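October 2023

Back on the Kullis glaze. I've been putting this off because the last batch went so badly, but Kristine Policarpio is in for the afternoon and she wanted to see how we mix from dry, so it seemed as good a time as any to start again from the beginning.

Quick recap for anyone reading this later (mostly me). Kullis is the satin white we worked up in January for the tableware. It was lovely on the porcelain and crawled like mad on the stoneware. Bare patches the size of a thumbnail all round the foot and a nasty thick roll at the rim. I blamed dust at first, then I blamed Tadeusz, who had been sanding shelves, and then I had to say sorry to Tadeusz because the pots he'd kept under plastic did exactly the same thing.

What I think now is that there's too much raw clay in it. When the glaze dries it shrinks, you get hairline cracks in the powder coat, and those open right up in the melt. I went and looked at the unfired test tiles from last time with the big magnifier and yes, cracks all over, like a dried-out pond. Should have looked properly then!

So the plan is 5 versions, all the same except for how much of the clay is calcined. A is the recipe as written, E has the lot swapped for calcined, and the others step up in between. Dry batches of 100 g each, which is just enough for a couple of tiles and one small bowl if I'm careful and don't tip any down my apron. I adjusted for the weight loss in the calcined stuff this time. Kristine asked why the numbers in column E looked odd and that was why – good question, I'd forgotten to write it down.
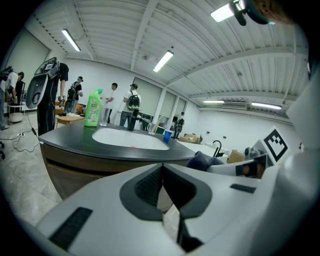 Sieving took ages. The fine mesh is nearly clogged solid on one side and I ended up pushing the stuff through with a stiff brush. We need a new one. I've put it on the list for the next Tokarz order, along with more wax resist and a proper lid for the scrap bucket.

Notes as we went:

A and B both stayed up nicely in the water, smooth, easy to dip.
C felt about the same, maybe slightly thinner.
D began to settle while I was labelling the jars.
E dropped like a stone, hard layer on the bottom almost straight away. I stirred in a bit of bentonite that I'd soaked beforehand and it behaved a lot better, but that means E isn't strictly the same as the rest. Worth remembering when we look at the results.

Tiles are all in the Darkora stoneware, bisque fired with the last load. I wiped every one with a damp sponge and let them dry before dipping. Each tile got a single dip on the left and a double on the right, counting slowly to 4 for each dip. Kristine did B and D and her dips are much more even than mine, which is slightly annoying.

Once they'd dried I had a look with the magnifier again. A cracked on the double-dipped side, just as it did before. B has a few fine lines. C, D and E look sound, though E is very powdery and comes off on your fingers if you so much as look at it. My money's on C.

Tadeusz Nowicki reckons I'm barking up the wrong tree and that it's the zircon making the melt too stiff to heal over. He could be right. If C and D still crawl I'll do his version next and he can be smug about it. He's also asked me to put one set in the Ondmont kiln as well as ours, as it cools slower, so I dipped 2 spare tiles of C and wrapped them for him to take over.

To do before the firing:
Clean the feet properly, E especially.
New kiln wash on the bottom shelf, it's flaking.
Cones on the top and middle shelves, and put them where I can see them through the spyhole this time.
Ask Kristine for her notes, she wrote down the water amounts and I didn't.

Jars are on the left-hand shelf with blue tape on the lids. Please don't use them on anything you care about.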